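In Defense of the Old Computer
Sat 4 May

My neighbor Simone Teixeira put a desktop computer out on the curb last month, with a piece of paper taped to it that said WORKS FINE. It sat there through two trash days. People took the lamp next to it and they took a box of mismatched plates, and one person even took the piece of paper, but the computer stayed put until I carried it home, mostly out of pity.

I plugged it in and it worked fine! It took a little while to wake up, and so do I. I typed a letter on it, looked up a bus schedule, and watched twenty minutes of a man restoring a rowboat. I kept waiting for the part where I would find out why it was on the curb, and that part never came. When I asked Simone she said, "It was old," in the tone you'd use to say it had been on fire.

So I have been stewing about this for weeks, and now you get to stew with me.

I think we've let ourselves be talked into a very strange idea of how long a thing should last. My grandmother's sewing machine has been in the family longer than I have. My kitchen table came from a school that closed. But a computer, which cost more than either of them, is supposed to feel embarrassing after four or five years, and we go along with it, and we apologize for it when people come over. ("Sorry, it's ancient.") I've heard people say that about a machine younger than their sneakers.

Some of it is real, I know. Software gets heavier. A maker stops sending out security updates and then you have a decision to make, and I'm not going to tell you to do your banking on something that hasn't been patched since your kid was in diapers. But most of what I hear from friends isn't that. It's "it got slow." And when you ask slow at what, it turns into a shrug.

Here's my own confession. A few years back I bought a new laptop for 1,595 dollars, tax not included, because the old one was slow. I was very happy for one December. By spring the new one was slow too, in just the same way, and it was because I had the same forty browser tabs open on it and the same three programs starting up by themselves every morning. I had moved my mess to a nicer house.

What I should have done, and what I did eventually do with the old one, was open it up. I was terrified. I had it in my head that the inside of a computer was like the inside of a watch, that if I breathed on it wrong a spring would shoot across the room and that would be that.
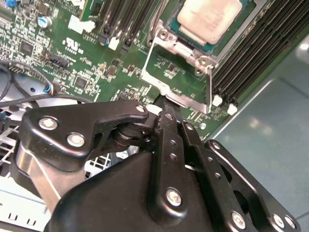 A green motherboard, close up around the CPU socket.

A desktop is much friendlier than you'd think. You take the side off and most of what you might want to change is held in by a screw, a clip or a plug. The memory sticks click in. The drive slides or screws in. You turn it off, you unplug it, you touch something metal so you don't zap anything, and you go slowly. The first time I swapped a hard drive for a solid-state one it took me an entire Sunday afternoon, including a long break to lie on the rug. The second time took less than an hour. That one change did more for the machine than the 1,595 dollars had done for me.

I learned how from Arnulfo Paucar, who fixes things at a little shop called Huleo, between the laundromat and the place that does nails. He charged me nothing for the lesson and 755 dollars over the years for everything else, and I don't regret a cent. Arnulfo has a theory that people would keep their computers twice as long if the cases were made of glass. He says we throw out what we can't see into. I told him people throw out fish tanks, too, and he said that was different, and we left it there.

I do part ways with him on one thing. He thinks everybody ought to learn to do this, and I don't. My sister has no interest in learning to do it and she's right, she has a job and two boys. I don't bake my own bread either. What I'd like is for it to be normal to pay somebody to do it, the way you'd pay to have boots resoled, and for that to cost less than giving up. 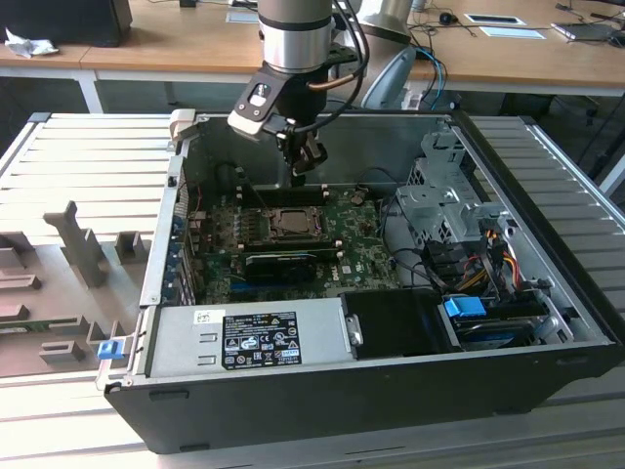

And that's where I get grumpy, because the trend is the other way. The old towers were built so you could get in. My newest laptop, a Marby, has its memory soldered down, so whatever I bought on day one is what I have until the end. The battery is glued. When I called to ask about replacing it, a perfectly nice person walked me through the price, paused, and then asked whether I'd thought about upgrading. I had not thought about upgrading. I had thought about a battery!

The usual answer is that people want thin. I've never met these people. I have met plenty who want their computer to turn on. Nuria Abdella, who I've known since college and who disagrees with me about everything, tells me that I'm being nostalgic and that a sealed machine breaks less often because there's less to come loose. Fine, maybe so. I'd still like to be the one who decides when it's done.

She also says old desktops eat electricity, and I'll give her that one, a little. If you leave a big old tower running day and night, the bill will tell you about it. I turn mine off when I get up from the chair. It has a button for that.

My modest proposal is this. Before you buy the next one, write down what you need it to do that the one you've got can't. On paper, with a pen. If the list has something on it, like video editing, or a game you love, or a program for work that refuses to install, go and buy it and enjoy it. If the paper's blank, spend a fraction of the money on a cleaning and some more memory and put the rest toward something you can eat.

Simone's computer is in my hallway now, under the coats. My nephew is getting it in June, provided he comes over and helps me take the side off first. He's already asked if it can run his games. I told him to bring a list.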